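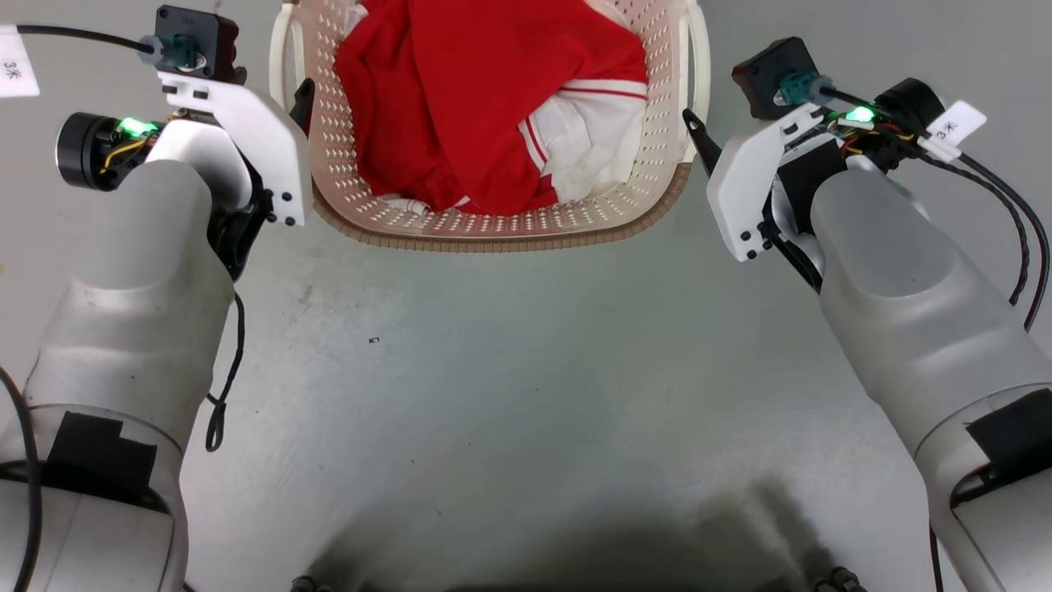 ## 4. Sorting and Loading

Read this section before the first wash. It applies to the Itholm 201 and to the older Barkero model with the same drum.

### 4.1 Sort the laundry

1. Carry the basket to a clear, flat surface at waist height. Keep both handles upright so the load does not tip.
2. Take items out one at a time. Do not empty the basket straight into the drum.
3. Check pockets. Close zippers and hooks, and tie any drawstrings.
4. Set aside strong colors, especially red. Wash new red items alone for the first 2 washes.
5. Treat white clothing with red stripes or trim as colored laundry. Use cold water and take it out as soon as the cycle ends.
6. Turn sports jerseys and printed shirts inside out.

**Note:** Baskets with slotted walls let air reach the clothes, but damp items should still not be left in them overnight.

### 4.2 Load the drum

1. Shake out crumpled items and place them in the drum loosely.
2. Fill the drum to no more than three quarters. For the Quick cycle, fill it halfway.
3. Check that no fabric is caught in the door seal, then push the door until it clicks.
4. Select **Colors** or **Whites** and press **Start**.

**Caution:** Do not use chlorine bleach on red or striped items. Dye can run into the white areas and may not wash out.

**Caution:** Never place the basket on top of the machine during a spin cycle.

### 4.3 After washing

Leave the door open until the drum is dry. Wipe the seal with a soft cloth. If code 201 shows on the display, the load is uneven. Spread the items out and run the spin again (see Section 7).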